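Wallau Supper Club – minutes, February meeting

I took notes again, so blame me for the spelling. We started at 6:40 with a few apologies, mostly colds.

Money first. We've got $558 left after the hall booking, and we agreed to keep dues at $20. Phew!

Next month's theme took ages. Lagos-style jollof won over dumplings, with a mild pot for the kids and a proper hot one for the rest of us (I'm bringing plantain – already decided).

Then the meatless question. Half of us want one fully vegetarian supper each season, and I'm all for it. Carried, with some grumbling from the sausage end of the table.
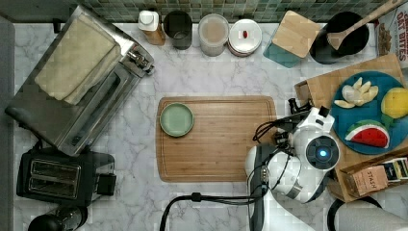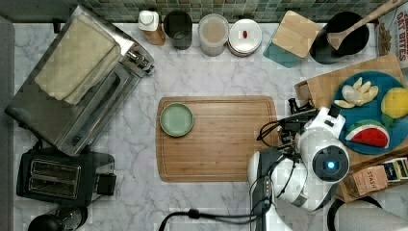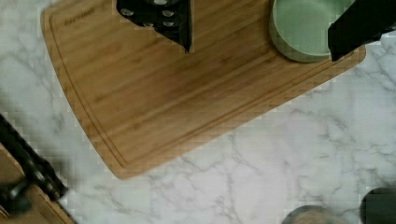

One member asked whether fish sauce would count as meatless, and was told firmly that it wouldn't. Left there until March.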